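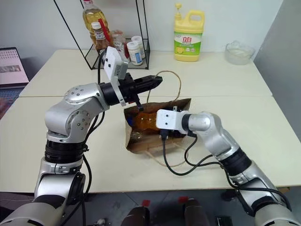

Attachment 1: both arms at the paper bag, amber bottle inside

Ticket 749 — Trellwood two-arm kit, bagging routine
Status: open, waiting on customer

Hello again, and thank you so much for sending the picture along, it helped a great deal more than the log on its own (though we did read the log too, all 86 lines of it!).

To recap for whoever picks this up next: the customer has the Trellwood kit on a trial from Meireles and is running the stock grocery bagging routine, version 13. On Saturday it began stopping with "grip not confirmed" on the right side, usually after the bag had gone over.

What we've tried so far:
Wrist cameras recalibrated, both sides. No change.
Right gripper force lowered. Fewer stops, but it still gave up 4 times in one afternoon.
Swapped in the Zimau fingertips. Customer would like to go back to the originals, and that's fine by us.

Looking at your attachment, the right wrist camera is right up against the paper, and I suspect it has very little to look at from there. Could you please set the right standoff one step higher in the Firkach panel and run it again with the bag on its side, just as you have it? I'd also tuck the twine handle out of the way for now — it may be nothing, but I'd like to rule it out.

Send the new log whenever you get a moment, and please don't reset the arms before saving it. We'll extend the trial while this is open.

Warmly,
Trellwood kit support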